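The Red Ones

Rosalba Pellegrini had told the family lunch would be at two, and at noon she still had no place cards, no flowers and no idea who was bringing the bread. What she had was napkins. She had bought a big pack of red paper ones in Gurnthorpe, at the store next to the bus station, and she wanted them folded.

"Folded how?" Romana asked.

"Nicely," said Rosalba.

Romana Tóth had been married to Rosalba's nephew for eight months. It was her first lunch in the house as family, and she had come early to be useful. She put her coat on the chair by the door and washed her hands.

It was January and the sun was low. It came straight in over the sink and hit the table so hard that she had to squint. Rosalba would not pull the shade. She said they got little enough of it this time of year.

Romana took the first napkin and tried to remember the fan. You pleat it from one end to the other, back and forth, and then you pinch it at the bottom and let the top open. Her mother used to do it with cloth. With paper it was harder. The pleats didn't want to stay the same width, and when she pinched the bottom the whole thing twisted.

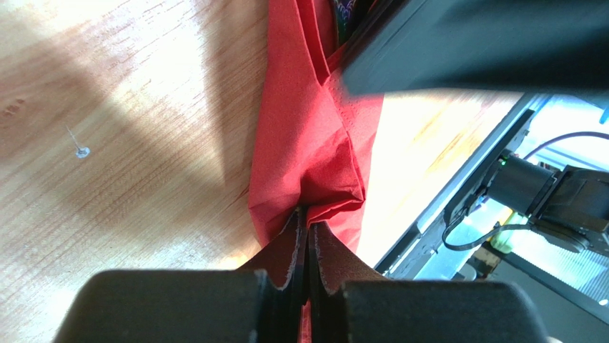 "What's that supposed to be?" Rosalba said. She was at the stove with her back to the room, and Romana didn't know how she had seen it.

"A fan."

"It looks like something you find in a coat pocket."

Romana flattened it out and started over. The creases from the first try were still in it, and the new ones fell in between. She put it to one side and took another.

Sandro Costa came in without knocking. He lived across the road and had been coming to the January lunch since before Rosalba's husband died. He had a bottle under each arm and a paper bag in his teeth. He set it all down by the stove and looked at what Romana was doing.

"Cosimo used to fold those," he said.

"He did not," said Rosalba.

"He did. At the hotel. He did swans."

"He carried bags at the hotel."

"He carried bags and did swans."

Rosalba put the lid on the pot and went down the hall to look for the good serving dish. Sandro sat down and took a napkin from the pack. He turned it over a few times. Then he folded it corner to corner, so it made a triangle, and held it up.

"There," he said. "That's how we did it at my house."

"That's just folded in half," Romana said.

"It did the job."

She asked him who Cosimo was. She knew the name from the wedding. There had been an empty chair at the front table, and someone had told her it was for Cosimo Caputo, in case he came. He hadn't come.

"Rosalba's brother-in-law," Sandro said. "Well, he was married to her sister for a while. They had the house in Trollow, the one with the bad roof. Then the sister went to live in Barrientos, and he stayed on, and there was some trouble over a car."

"What kind of trouble?"

"He sold it."

"Whose car was it?"

Sandro thought. "That was the trouble," he said.

Romana tried pleating only part of the napkin this time. She left the upper half flat and folded the lower part up in narrow steps, one on top of the other. It went better. When she let go, the layers opened a little and stayed where they were.

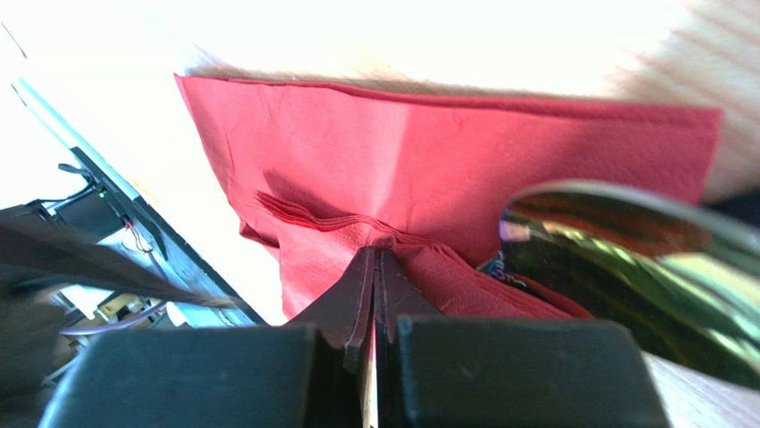

"Is he coming today?" she asked.

"He gets invited. She writes him a card every year. He's sixty-two now, or he will be in the spring, and I don't believe he's answered one yet."

"But she sets a place for him."

"She sets a place for everybody."

Rosalba came back with the dish. It had a chip in the rim that she turned toward the wall. She looked at the triangle and she looked at the half-pleated one, and she picked up the half-pleated one and held it by the bottom.

"This is almost all right," she said. "You have to squeeze it here, hard, and then leave it alone. You keep going back to it."

"I thought you said you didn't know how."

"I said nicely. I didn't say I didn't know how."

She sat down, which Romana had not seen her do all morning, and they did one together. Romana held the end while Rosalba ran her thumbnail along the folds. The paper was the cheap kind with the little bumps pressed into it, and it was stiffer than it looked. Rosalba's hands were quick but she let Romana do the turning. Sandro opened one of the bottles and told them they were both doing it wrong. 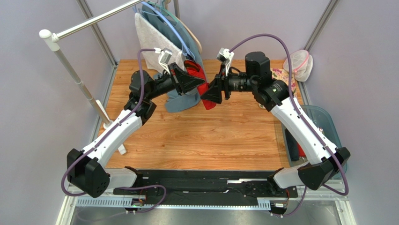

"Who taught you?" Romana asked.

Rosalba didn't answer right away. She got the last fold down and pressed it with the side of her fist.

"Cosimo," she said. "The summer he was at the hotel. He came home and did the whole table for my mother's birthday. Swans, fans, some kind of boat. My mother wouldn't let anybody wipe their mouth."

"I said swans," said Sandro.

"You said swans. Fine."

They did the rest in a row. Some came out better than others. Romana's leaned to the left and Rosalba's stood up, and the one Sandro made was another triangle. Rosalba put his at his own place.

The cousins arrived from Trollow at half past one with a cake from Zellero and no bread, so Sandro was sent back across the road for whatever he had. Coats went on the bed. Somebody's child asked if there was a television. Romana's husband came in last, kissed his aunt, and said the table looked like a restaurant.

"Your wife did it," Rosalba said.

Ginevra Parisi, who was the oldest of the cousins and noticed things, went along behind the chairs reading out who should sit where. There were no cards, so she was making it up as she went. When she got to the end by the window she stopped.

"And this one?"

"Leave that one," said Rosalba.

The soup came out. People shook their napkins open and put them in their laps, and in a minute all that folding was gone. Romana watched hers go the same way. It still had the creases in it and wouldn't lie flat.

The one at the end by the window stayed up through the soup and the meat. During the coffee a car went by slowly, heading up toward the church, and Rosalba turned her head to listen. It didn't stop. She asked who wanted more cake, and the child did.

Afterward Romana helped clear. She stacked the plates and threw out the used napkins, and when she came to the end place she asked what to do with that one.

"Put it in the drawer," Rosalba said. "The one under the phone."

Romana opened the drawer. There were string and candles in it, and some old keys, and at the back a few more paper fans pressed flat, a green one and a white one and one with gold edges. She laid the red one on top and pushed the drawer in until it caught.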